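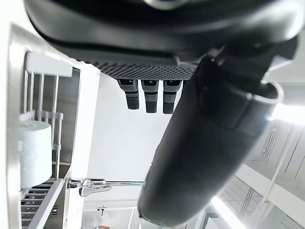

로봇 고장 분석 강의 노트, 6주차: 다지 핸드의 엄지 관절 정지 사례
작성: Krum Radulović / 개정 2022년 7월 24일

## 1. 사례 개요

대상은 Zatdale 실습동에서 운용한 Stan 핸드이다. 작업은 선반의 종이 롤을 파지하여 지정 위치로 옮기는 것이며, 선반과 수전이 가까이 있어 손목 자세의 여유가 작다. 누적 파지 2398회 시점에서 엄지 관절이 닫힘 동작 중 정지하였고, 제어기는 이를 정상 파지로 판정하였다. 팔은 그대로 상승하였고 롤은 낙하하였다. 인명 피해는 없었다.

## 2. 로그에서 확인된 사항

- 엄지 구동 전류가 상한에 도달한 뒤 551 ms 동안 유지됨
- 같은 구간에서 엄지 관절각 변화 없음
- 나머지 손가락의 관절각은 목표값까지 정상 추종
- 과전류 경보 미발생. 경보 지연 시간이 유지 시간보다 길게 설정되어 있었음

## 3. 원인

직접 원인은 엄지 기저부 힌지의 마찰 증가이다. 분해 점검에서 힌지 축에 이물이 고착된 것이 확인되었다. 종이 분진과 수분이 섞인 것으로 추정하나 성분 분석은 하지 않았다.

판정 오류의 원인은 별도로 다룬다. 파지 성공 조건은 다음과 같이 정의되어 있었다.

`I_thumb > I_th AND dθ/dt ≈ 0`

이 조건은 물체를 쥐고 멈춘 경우와 관절이 걸려 멈춘 경우를 구분하지 못한다. 두 경우 모두 전류는 높고 속도는 0에 가깝다. 정지 시점의 관절각이 물체 지름에서 계산한 예상 범위에 드는지 확인해야 한다.

## 4. 조치

1. 파지 판정식에 관절각 범위 조건을 추가한다.
2. 과전류 경보 지연을 줄인다. 단, 정상 접촉 시의 전류 피크보다는 길어야 한다.
3. 상승 전에 팔을 2 mm만 들어 올리고 손목 힘 센서의 하중 변화를 확인한다.
4. 엄지 힌지를 정기 청소 항목에 넣는다. 청소 전 구동 전원을 차단하고 잔류 전압을 측정한다.

3번 조치는 주기 시간을 늘린다. Staststead 라인에서는 이 때문에 적용이 보류되었고, 1번과 2번만 반영된 상태이다. Plastalska 측 정비 지침에는 4번이 이미 포함되어 있었으나 1월 개정판이 실습동에 배포되지 않았다.

## 5. 안전상 유의점

걸린 관절을 손으로 풀지 말 것. 전류가 인가된 상태에서 이물이 빠지면 관절은 목표각까지 즉시 닫힌다. 비상정지 버튼이 팔의 구동만 차단하고 핸드 전원은 유지하는 구성도 있으므로, 작업 전에 배선도에서 차단 범위를 확인한다. 핸드 전원을 차단하면 파지력이 사라지는 기종에서는 물체를 먼저 받쳐 둔다.

낙하물이 수전 레버에 닿을 수 있는 배치에서는 급수 밸브를 잠그고 시험한다.

## 6. 과제

- 반지름 r인 원통을 엄지와 대향 손가락으로 쥘 때의 엄지 관절각 범위를 유도하고, 롤의 눌림 변형을 허용 오차에 반영할 것.
- 수정된 판정식이 여전히 놓치는 고장 모드를 제시하고 검출 방법을 서술할 것. 센서 추가가 필요하면 설치 위치를 도면에 표시한다.

제출물에는 사용한 로그 구간의 시작 시각과 샘플링 주기를 기재한다.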